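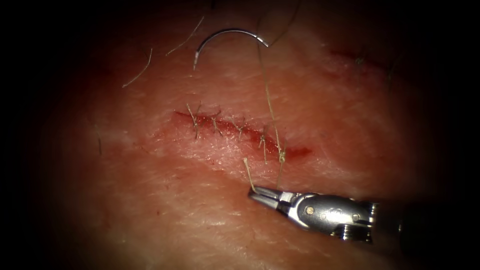

An interrupted suture line on skin tissue, with a robotic needle driver at lower right.

Robotic suturing study reports gains from corrective demonstrations

October 23, 2025

Researchers at the Trircombe Centre for Surgical Engineering have released the results of a study on teaching a robotic system to place and tie single surgical stitches. The work was led by Dr. Kerttu Ojala, with Dr. Andor Orbán responsible for the learning software, and was carried out on tissue samples in the Centre's bench laboratory.

The study set out to answer a practical question. Systems of this type learn from recordings of a person operating the instruments, and it is common to keep only the recordings in which everything goes well. The Trircombe group wished to know whether a system would perform better if it also learned from recordings in which the operator made a small error and then put it right, such as regrasping a needle held at a poor angle or picking up a thread tail that had slipped from the jaws.

Surgeons and trainees recorded 1,000 demonstrations of an interrupted stitch for the project. Of these, 660 were completed without a correction. The remainder contained at least one recovery, which was marked by hand so that the software could learn where the error ended and the correction began. Labelling was completed in June using Trasteo, the Centre's in-house annotation program.

Two versions of the control software were then trained. The first used only the uncorrected recordings. The second used an equal number of recordings drawn from both groups, so that any difference could not be put down to a larger body of training material. Both were tested over 400 attempts, divided evenly between them and assessed by reviewers who did not know which version was in use.

The version trained on both groups finished more stitches without human help and left fewer loose knots. The largest difference was found in thread handling. After the needle has passed through the tissue, the instruments must form a loop, find the short tail and draw it through, and it was at this stage that the first version most often came to a halt. The second version would usually open its jaws, move back a short distance and try again.

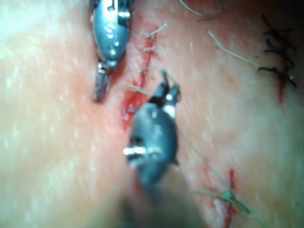 "A knot is a long chain of small actions, and each one begins wherever the last one happened to finish," said Dr. Ojala. "If the system has only ever seen a thread lying in a good position, it has very little to draw on when the thread is lying somewhere else. Surgeons deal with this constantly and hardly notice that they are doing it."

The researchers also examined how conditions around the stitch affected the outcome. Results for both versions declined when the view of the thread was partly blocked by an instrument, and when the thread was close in colour to the tissue. Dr. Orbán said that tracking fine suture remained the weakest part of the method — a thread can cross itself, pass behind a jaw or drift out of focus within a single movement.

A number of limits are noted in the report. The tests covered single stitches on prepared incisions, and a trained operator was present throughout with the ability to stop the instruments. The tissue did not move as it would in a living patient. The spacing between stitches was selected by the operator, and the system was not asked to judge whether a wound had been properly closed. The report makes no claim about clinical use.

Support for the project was provided by the Baloyi Fund for Applied Medicine, which has agreed to extend its grant for a further 3 years. The next stage will look at continuous sutures and at the handling of longer threads. A separate group within the Centre will study whether the marked recoveries can be used in teaching junior surgeons, who at present are shown mainly successful examples.

The control software, known as Dullito, will be made available to university laboratories on request, together with the labelled recordings. Requests should be sent in writing to the Centre's research office and should include a short statement of the intended use.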